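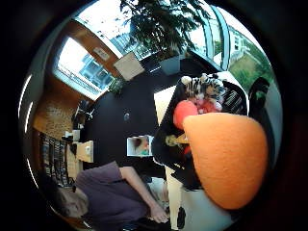 Soft toys, tiger stripes included, on a white tabletop.

Saturday, July 19, 2025
By the Weekend Museums Desk

The Prallidis Museum in Radholm reopened this month after a long renovation, and the first thing it would like you to admire is the staircase. It has 128 steps. There is an elevator, but it stops one floor short of the paintings, so everyone gets some exercise in the end.

Upstairs is the reason to go. The museum owns the largest group of late Sârbu canvases anywhere, most of them painted during the years when the artist refused to use blue. Critics have written a great deal about what this meant. The wall text suggests the paint store in Dondel had closed. Either way you get twenty-six feet of harbor done entirely in browns and greens, and after a few minutes you stop missing the water.

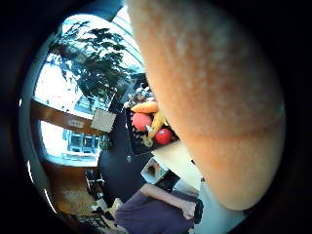

The trouble with the new galleries is the daylight. The architects wanted plenty of it and the paintings, most of them under glass, did not. Stand in front of the big harbor around noon and what you mostly see is your own shirt. If you've ever tried to look past a bright window with dark, leafy branches across it and a gray building behind, you know how quickly a view can take over a room. Go after 4 p.m., when the blinds come down and Sârbu gets his turn.

The ground floor holds the ceramics, 226 pieces in one very long case. They're arranged by glaze, so a soup bowl sits next to a funeral urn and neither looks comfortable. I liked this more than I expected to. The labels are numbered, the key to the numbers is on a card, and the cards are at the far end of the case.

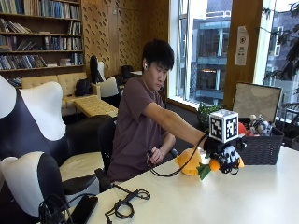
I walked back with one and started over, and the second lap was the better one. Look for the salt jars near the middle, which have lids shaped like onions and a crack apiece, all in the same spot.

The café has moved to the courtyard and now charges museum prices for train station coffee. The almond cake is worth it. The gift shop sells a Sârbu jigsaw puzzle in brown, for people with a long winter ahead.

Admission is $20, or $9 after 3 p.m., so the better light is also the cheaper light. Trains from Dondel stop across the street. The salt jars go into storage in September, so see those first.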